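Pears, a hard lesson in patience

Hello again, and welcome to the 21 new readers who found their way here after the jam swap! I promised in the last letter that I'd get back to fruit before the holidays swallowed us all, so this one is about pears and why I have spent most of my adult life eating them wrong.
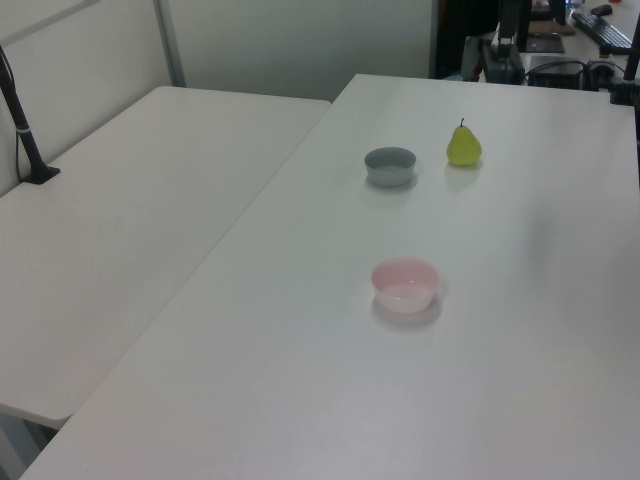
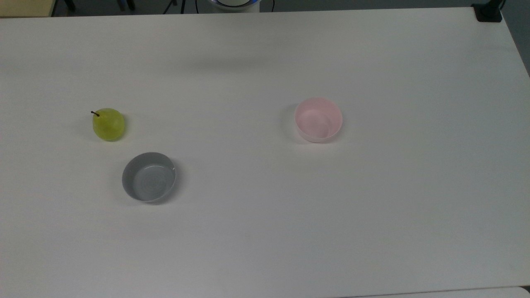 A green pear and a gray bowl on white tabletops.

I grew up thinking a pear was a kind of disappointing apple. My mother bought them rock hard, put them in the fridge, and we ate them rock hard, crunching away like horses. Every so often one got forgotten behind the milk and turned to mush, and that was the other kind of pear. I was well past thirty before my neighbor Birthe Lauritsen handed me a slice over the fence and I had to stand there with juice running down my wrist, feeling a bit silly.

Birthe has a tree that came with her house, and she picks the whole thing while the fruit is still firm. I thought this was madness. Surely you wait? But most pears ripen from the inside out, and if you leave them on the branch until they feel soft, the middle can be brown and grainy by the time the outside is nice. So you lift the pear sideways until it's level, and if the stem lets go easily, it's time. If you have to tug, leave it and go have coffee.

Then comes the cold. Winter pears especially like a good chill before they'll ripen properly (Birthe's spend a few weeks in the old fridge in her garage, next to the paint). After that you bring a few out at a time and let them sit on the counter for about 5 days. Not the whole lot! I did that my first year and we ate pears at every meal until my sister Sólveig asked, very politely, if there was any toast.

To check one, press gently right up by the stem. If it gives a little there, eat it that day. Don't go by color, as plenty of green pears stay green all the way through and you'll be waiting for a yellow that never shows up. If you're in a hurry, put a couple in a paper bag with a banana and fold the top over.

And when you miss the moment - and you will - there's always pear butter. I chop up the soft ones, skins and all, with a splash of apple cider, a knob of fresh ginger and a pinch of salt, and cook it low until a spoon leaves a track across the bottom of the pot. Then I mash it and let it go a bit longer. I never add sugar until the end and usually I don't need any. It's lovely on toast, and even better with a sharp cheese. Hanne Ketilsson wrote in July to say she puts hers in a grilled sandwich with ham and I have thought about it weekly.

A couple of other bits. The Trellden seed list is finished and I'll have paper copies at the December get-together. Several of you asked if I'd swap pear butter for quince paste, and the answer is yes, please, as much as you can spare. If you borrowed my big strainer, the one with the bent handle, I'd love it back before the cranberries go in.

Next time: what to do with a squash that's bigger than your oven. Write and tell me how your pears are coming along.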